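11/1/20

I've worked at Clernard for 11 years, most of them folding and sorting, and I've got opinions about the new program. Everybody keeps asking whether the machines are coming for our jobs. Fine question! But what I notice day to day is smaller and a little stranger.

We used to just fold. Now a few of us spend the shift teaching, picking up cloths with grippers so the software Kovach is building can learn how it's done. My hands know how to fold a towel. My hands inside a gripper don't, and I had to slow way down and think about which corner goes first (I still get it wrong on the big ones). It's humbling — and kind of fun, some days.

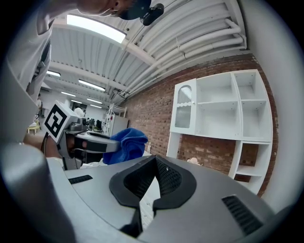 ## So who gets paid for the knowing?

My gripe is with the pay sheet. Teaching goes down at the same rate as folding, and I think that's plain wrong. If what I know about a bunched-up towel is worth recording, it's worth a raise, and one that keeps coming after the recording stops. Management says they'll look at it in March. I'd like that in writing, please, along with who gets trained to run the thing once it's on the floor.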